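Does moonstone have to be recharged after someone else wears it?

Asked by Nandon, December 6, 2019

My sister borrowed my moonstone ring for 13 days and now it feels flat. The seller says to bury it in salt. Is that safe for silver?

2 answers

Ayman Daher
Skip the salt – it pits silver and does the stone no favors. Moonlight on a windowsill is the usual method, and it costs nothing, so sellers rarely bring it up.

Clandthorpe
mine went flat in October, bought a bigger one 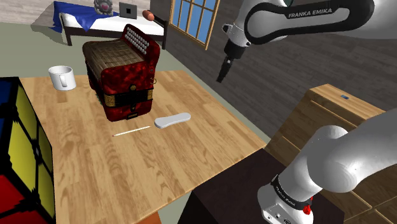
Moonstone also picks up the mood of wherever you park it, or so my aunt claims. Pick one spot and stick with it. A wooden table will do, next to a white mug or a red accordion if that's how you live. Leave it 15 nights.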